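Speaker notes: What your winter coat remembers
Talk for the Trullthorpe evening lectures, 23 April 2024
Danylo Fedoruk

Before I start

Check the microphone. Water on the left side. Speak slowly, the hall has an echo and my "th" is not so good when I hurry.
Ask the first rows if they can hear me. Wait for the answer.

Slide 1. Opening

Good evening, and thank you for coming. My name is Danylo Fedoruk. I have worked for 13 years with clothes that other people have stopped wearing. I started in the sorting hall in Skaltent, where I understood perhaps half of what my colleagues told me, but I understood the clothes quite well.
Tonight I want to speak about warm clothes, and how we keep them, and why so many of them are given away while they are still good.
(Pause. Ask who has a coat at home that they did not wear this winter. Let them put up hands.)

Slide 2. Why a coat is warm

The coat does not make heat. You make the heat, and the coat holds the air still around you. This was known to people long before there were factories. My grandmother put newspaper under her cardigan when she went to feed the hens.
In a quilted jacket the stitching divides the filling into channels, so that it cannot all fall down to the hem. When the filling becomes flat, there is less air in it, and you feel the cold first on the shoulders.
Do not go deep into down and polyester here. Last time I lost ten minutes. If somebody asks, say: down is lighter for the same warmth, polyester forgives more when it gets wet. 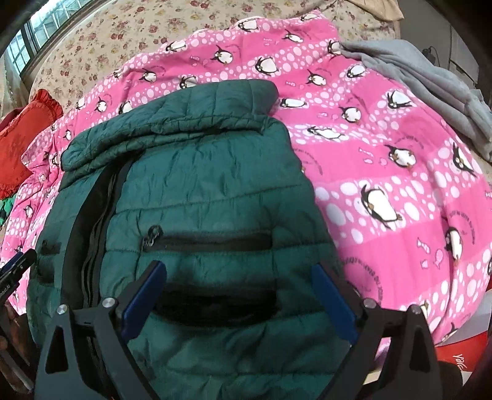 Slide 3. What goes wrong first

In Skaltent we kept a notebook with the reason for every repair. When we had 200 coats in the notebook, we sat down and read it from the beginning. Of these, 34 had nothing wrong at all. The owners had believed that the zip was broken, but it was only dirty or dry.
Tell the story of the man from Ankrah who brought his coat back three times. Each time the zip worked perfectly on our table. In the end we asked him to put it on in front of us, and he was pulling the slider up before the pin was fully in the box. He laughed more than we did.
Show with my hands: pin fully down, hold the bottom, then pull.
For a stiff zip, use a soft pencil or a piece of candle on the teeth. Not cooking oil, please. It goes into the cloth and it stays there.

Slide 4. Washing

People are afraid of washing a padded coat, so they wait for years, and the dirt does more harm than the water would. Read the label first. If it allows machine washing, then close all the zips, empty the pockets, choose a gentle programme and use only a little liquid.
Drying takes much longer than you expect. The outside feels dry when the inside is still damp. Press the thick parts between your hands, and break the lumps with your fingers while it is drying.
(If there is time: the train ticket to Flallalska which I washed together with my own coat in February. It was a return ticket.)

Slide 5. Storing it for the summer

Now is the right month to think about this.
Wash the coat before you put it away, not in autumn when you need it.
Hang it on a broad hanger, or lay it loosely on a shelf.
Do not keep it for months in a vacuum bag. The filling may not come back fully.
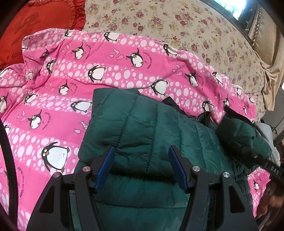 Slide 6. When to let it go

A coat that is too small for your child is the right size for another child this winter, but maybe not in five years. Fashion changes, and elastic gets old also in the cupboard.
Our store has room for 1000 coats. In spring it is nearly full and in November it is almost empty, so please do not worry that you bring it in the wrong season.
Please write a note if something is broken, and pin it on the sleeve. We can repair many things when we know where to look.

Slide 7. Questions

Repeat each question into the microphone before answering.
Probably they will ask about waterproof spray. Answer: clean the coat first, follow the tin, open the window.
The repair leaflets are on the table by the door. Thank the hall and the people who made the tea.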